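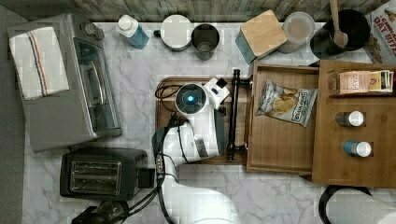
Figure 4. Robotic arm with a white gripper over a wooden cutting board on a kitchen counter.

4.2 Who receives help from small local funds

The families in our sample had applied to one of the community funds in Okar or Plidby for the cost of travel to medical care. We received 544 applications in paper form and read all of them. In 85 of them the family asked for a changed vehicle, for example a van with a ramp. The others asked for fuel money, a rented car, or a paid driver.

The funds do not use the same rules. In Okar the applicant must show a letter from the clinic, and the decision is made before the money is spent. In Plidby the family pays first and sends the receipts later. Mizuno and Bartoš coded each application separately and then discussed the cases where their codes were different.

Of the 85 vehicle requests, 62 were paid at least in part. Usually one fund did not cover the full price, and the family had to collect the rest from churches, employers, and neighbors. Several parents wrote that asking many times was harder for them than filling in the forms. We could not find this difficulty in the yearly reports of the funds, which give only the final amounts.

The Flanelari fund was left out of the comparison, as it changed its form in July and the earlier answers cannot be matched with the later ones.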